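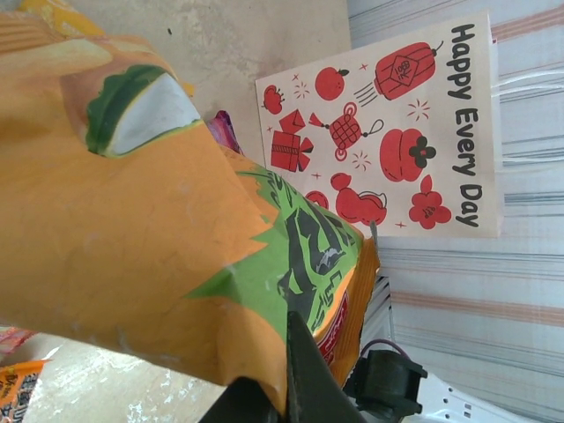

Pendasbridge Fleet Access Group
Minutes of the April meeting

Present: Hilde Bakker (chair), Aleksi Heinonen, Seija Hämäläinen
Apologies: Aino Oksanen

1. Minutes of the previous meeting
Approved without amendment.

2. Replacement door locks, Arnel vans
Mr. Heinonen reported that 20 of the 84 vans have been fitted with new lock barrels. Members agreed that old barrels be retained for 30 days.

3. Steering lock supplier
The Vuorinen quotation was accepted. Ms. Hämäläinen will place the order.

4. Other business
None. The meeting closed at 4:30 p.m.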